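Visit report: the Drindesance collection flat, July

Drindesance runs its data collection for the Kuipers project out of a furnished one-room flat. I went in July to see how demonstrations for a learned manipulation policy are recorded, and in particular how the firm deals with thin kitchen items, which our own group has found awkward.

Chun-hung Chou met me at the door and went through the method before any recording began. There is no robot arm on site. An operator holds a gripper with a camera fixed to it and carries out the task by hand. The video, the jaw opening and the estimated path of the tool are stored together as one episode. Training takes place elsewhere, on machines I was not shown.

The task in July was utensil handling at a holder on the table. An operator grips one item, moves it, releases it and withdraws. The written protocol runs to 2 pages and sets out where an episode starts and stops, which faults mean it is discarded, and how long the jaws must stay still before the lift. Each operator records for 17 minutes and then takes a break of 10. Chou said the quality of the paths falls off after that, mostly through small wrist corrections that the policy would then copy.

The metal serving spoon is one of the harder items on the list. The handle is thin, the weight is at the bowl end, and a grip taken slightly off line lets it turn between the pads.

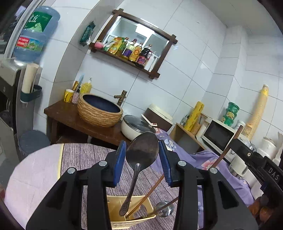 Neville Bunting asked whether failed grips should be thrown away at all, given that a policy trained only on clean ones has no example of how to recover. Chou's answer was that slips are kept if the operator corrects them within the same episode, and carry a separate tag. Dropped items are cut. Bunting thought the tag would be applied differently from one operator to the next, and asked to see the agreement figures. These were promised but had not arrived at the time of writing.

We then went over the labelling tool, called Bernometti. It lays the jaw opening under the video as a plain trace, and the reviewer marks contact, lift and release. Contact is the slow part. With blue pads on a pale handle it can be read from the video; with a dark item the reviewer relies on the trace. Bernometti will suggest all three marks, but the contact suggestion was late in both episodes I watched -- enough to matter if the marks are used to split the data.

Chopsticks came next in the session. The operators are told to close on them squarely and keep them upright, and to vary the height of the grip between episodes.

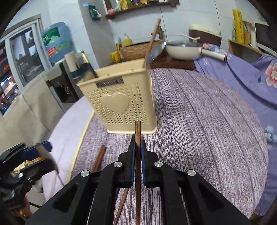 Upright grip on a single wooden chopstick, beside the utensil basket.

The room is left furnished as a home, with the sink counter, water dispenser and shelves all in camera view. Chou regards this background as useful variety. My reservation is that one flat is still one flat, and a policy may come to lean on the striped table covering. A second site, Vinetti, is planned with different furniture, and the same protocol will be used there.

Points to follow up: the agreement figures, the late contact marks, and whether the slip tag can be exported with the episodes. I have asked for a small sample in the raw format as well.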